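Kanden (cider house)

Kanden is a cider house and tasting room in the old harbor quarter of Stalow. It is known for dry farm ciders served from the barrel and for its long lunch on market mornings. The house has 45 seats inside and 14 more in the yard, which is open from May.

History

The building was a rope store until the harbor was moved to Flivstead. It stood empty for 11 years and was then bought by the Dalsgaard orchard company, which wanted a place to sell its cider in the town. The first guests sat on fruit crates, and some of these crates are still used as side tables. In the beginning only cider, bread and cheese were sold. A kitchen was added later, after the neighboring bakery gave up its back room.

Drinks

The list has 31 ciders and perries. Most of them come from Dalsgaard, the others from small farms on the road to Flivstead. The house cider is dry, a little cloudy and poured from a height, so guests at the bar should keep their sleeves away. There is also a sweet winter cider, which is served warm from November – regulars drink it with a slice of ginger. Beer is not sold. For drivers and children there is pressed juice and a sour apple lemonade.

Food

The kitchen is small and the menu changes with the month. Pork with mustard, smoked eel and a potato soup with leek are almost always available. The apple cake is baked in the morning and is often finished by 3 p.m.

Visiting

Kanden opens at 11 in the morning and the kitchen closes at 9 in the evening. Tables in the yard cannot be reserved. The entrance is from the quay side, through a low door, and there is one step down. A ramp is available at the yard gate. Dogs are welcome in the yard and in the front room, but not in the cellar, where tastings for small groups are held in the autumn.

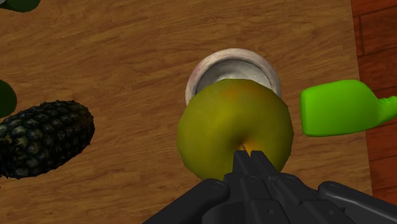
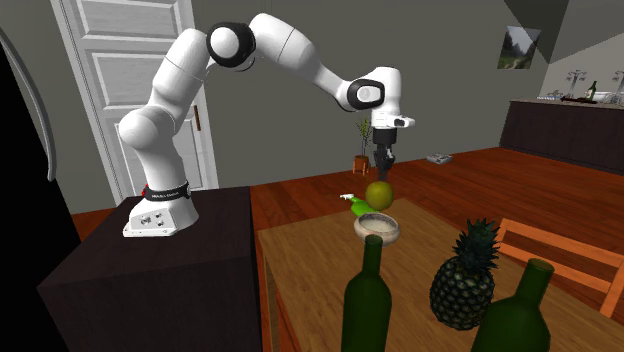
Apple, with gripper (computer renderings)

See also: Dalsgaard; Harbor quarter of Stalow; Perry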